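Sorting empty drink bottles at home

Before you start, put a fresh bag in the bin and fold the top over the rim. I do this with 2 bottles or with 19 — the habit is the same.

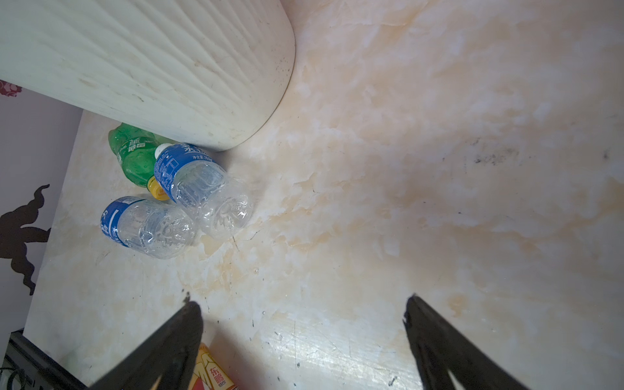 Sorting goes faster when you keep one kind together. Put the clear ones with blue labels in one group, and leave the green one with the yellow cap for last. Check every bottle for leftover drink.
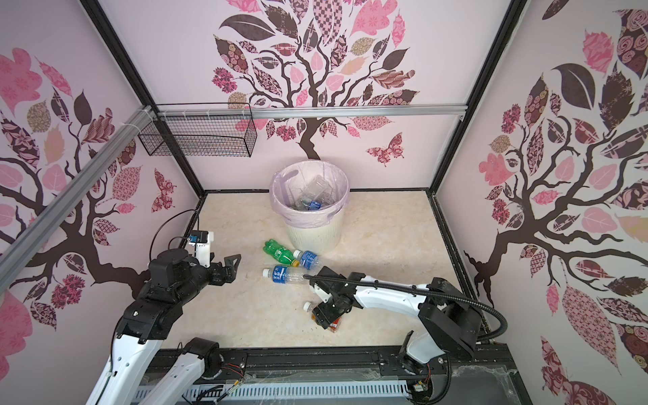 Next, press the air out and close the cap again, so the bottle stays flat. Tie the bag when it is nearly full.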